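# Turnside fingertip kit for the Kamwood bench arm

Soft orange ribbed tips, black grip strips, and a wrist view that shows you both of them all day long.

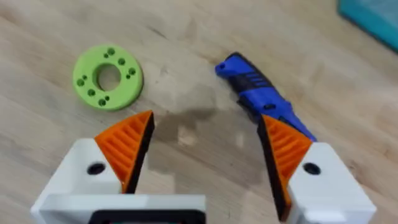
We've been running the Turnside kit on our own Kamwood bench arm since July, and it has turned into the part of the cell we like looking after most. The tips are cheap to swap, quick to clean, and they tell you plainly when they've had enough. This page covers what you get, how to fit it, and the upkeep routine we use in the shop.

## What's in the kit

- Two ribbed fingertip pads, orange, triangular
- Two black grip strips, plus two spares
- Four fingertip screws and a hex key
- A printed setup card for the camera angle

Part number 1444 is the full kit. If you only need strips, ask for 119. They ship flat in a paper sleeve, so please don't fold them to fit a drawer!

## Fitting the tips

Power the arm down and open the fingers all the way by hand. Undo the old tips, wipe the housings with a dry cloth, and seat each new pad so the grip strip faces the center line. Start both screws before tightening either one. Snug is plenty – the housings are plastic and they will strip if you lean on them.

Bring the fingers together slowly. The strips should meet along their whole length. If they touch at the points first, back the screws off half a turn, squeeze the fingers shut, and tighten again while they're closed. Dwight Landry does most of the fitting on our bench and he swears by doing this last step with a sheet of paper between the strips: pull it out, and the drag should feel even from top to bottom.

## Resetting the wrist view

New tips sit a hair differently from old ones, so run the view check every time you change them. Open the gripper, move to the check height, and look at the live picture. You want both pads in view at the bottom, with clear tabletop between them. The Ateş mounting bracket has a slotted hole for side-to-side adjustment and a thumbscrew for tilt. Set the tilt first. It nudges the sideways position a little, and going the other way means doing it twice (we did it twice for weeks).

Save the new zero under its own name. Our old ones still come in handy when we're chasing a problem.

## A mixed pick test

We love this part. Put a few things of different shapes on the table and have the arm pick each one and set it back down. Flat rings are great for showing up a tip that's mounted low, and a hand tool with a ribbed handle, laid on a slant, will show you whether the strips are gripping evenly. Keep blades retracted. Twenty minutes of this has saved us a lot of head scratching later.

Our standard run is 24 picks. Any drop means going back to the paper check.

## Cleaning and wear

Wipe the strips with a damp cloth at the end of the day and let them air dry. Skip solvents; they make the surface slick. A soft toothbrush gets dust out from between the ridges.

Our first pair of strips went 369 hours before the edges started to lift. Yours may go longer on smooth parts and shorter on rough castings. Change both sides together, even when only one looks tired.

## Works with

Kamwood bench arm, two-finger gripper, screw-on tips. Rastimley grippers take the same pads with the narrow adapter, sold separately. The older snap-on Rastimley fingers won't fit.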